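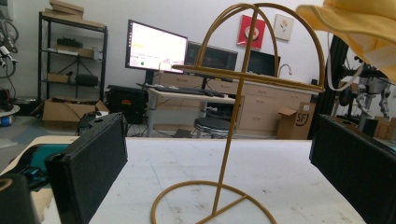 Fig. 1. A metal hat stand on a white tabletop.

Reading time: 2 minutes
Print | E-mail

Retail Display, Week 2: Accessories

Small goods sell best near eye level. Keep 40 cm between hat stands — less than that and customers knock them. Price cards face the door.

Lighting: 800 lux on the display, 400 in the aisle.

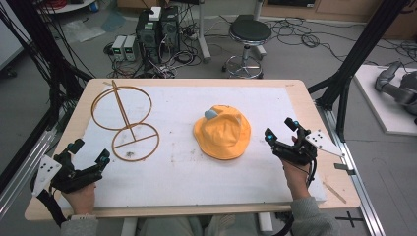
Fig. 2. Yellow bucket hat beside a wire stand.

Task for Wednesday: sketch a window for the Clivon shop. Bring two versions.

Comments
Is the sketch to scale?
Rough scale is fine — label the widths.
The print link cuts off Fig. 2 for me.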